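About Clumside

Hello, and welcome! I'm the person who started Clumside, and I still write most of the pages on this site (so any spelling mistakes are mine). We make software for robots with two arms.
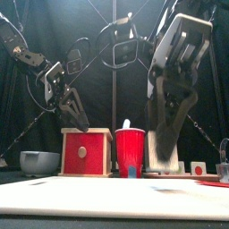

What we do

We don't build arms. Plenty of people do that well, and we buy theirs. What we write is everything that sits between "pick up the block" and the motors turning — the part that looks at a table, decides which arm should go where, and keeps the two of them from knocking elbows on the way.

Most of our test tables look like somebody's half-cleared kitchen. There'll be a bowl, a cup, a box with a knob on it, a few wooden bits and usually something see-through. I'm very fond of glass as a test, by the way! A kettle you can see straight through is a horrible thing to ask a camera to find, and our perception code has got a lot better for having to try. Each arm carries a camera at the wrist, and a good deal of our work goes into making those close-up views agree with the view from further back.

The bits we make

Rudeck is the planner. You give it two arms and a job, and it works out paths for both at the same time. The early version planned the left arm, then the right, and the right one spent half its life waiting politely. The current one shares the time out properly, and if one arm gets held up it replans for the other as it goes.

Barroso is the tool I use most myself. It records every run and lets you scrub back and forth through it, with the camera views, the joint angles and the planner's choices all lined up against the same clock. We wrote it because I was sick of squinting at log files, and I still get a bit excited showing it to people. Our own library stands at 1742 runs, and yes, I have my favourites.

Who we are

There are 8 of us, in two rooms above a bike shop. Four work mainly on planning and control, three on perception, and I do tooling, invoices and the biscuit order. We take on two students every September, and they get proper work from the first week — last year's pair rewrote the gripper timing code and made it far shorter than mine.

Working with us

We're happy to hear from labs, small firms and colleges. Tell us which arms you have and what you'd like them to do, and send a short clip if you've got one. Messy tables welcome!

Page last updated 2025-01-24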